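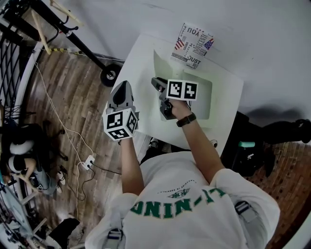

3.2. Protocole de mesure des frappes

Les essais ont été conduits au centre Drorkham en janvier, sur un sac lourd de 40 kg instrumenté au moyen du capteur Wemiren. La cohorte comprend 26 boxeurs amateurs licenciés, tous droitiers, répartis en deux groupes selon la catégorie de poids. Chaque sujet réalise trois reprises de deux minutes, séparées par une minute de récupération assise. La consigne porte sur la vitesse d'exécution ; aucune cadence n'est imposée.

Le signal d'accélération est échantillonné à 500 Hz, puis filtré par un passe-bas de Butterworth d'ordre quatre. Un impact est retenu lorsque le pic dépasse le seuil individuel établi à l'échauffement. Les doubles détections dues à l'oscillation du sac sont éliminées par une fenêtre réfractaire, selon la procédure de Lazăr. Après ce tri, le corpus compte 2 490 frappes exploitables.

3.3. Résultats

La force de pic du direct du bras arrière diminue entre la première et la troisième reprise dans les deux groupes. La baisse est plus marquée chez les lourds, dont la variabilité intra-individuelle augmente également. Pour le crochet du bras avant, aucun effet significatif de la reprise n'est observé. La figure 4 présente la distribution des forces de pic par reprise et par type de coup.

Figure 4. Force de pic normalisée par la masse corporelle. Boîtes : écart interquartile ; trait : médiane.

L'indice de fatigue Flestel, calculé sur les dix dernières frappes de chaque reprise, est corrélé à la fréquence cardiaque de fin d'effort. Cette corrélation disparaît lorsque l'analyse est restreinte aux légers. La taille réduite de ce sous-groupe limite la portée du résultat, et la comparaison avec des combats réels reste à établir.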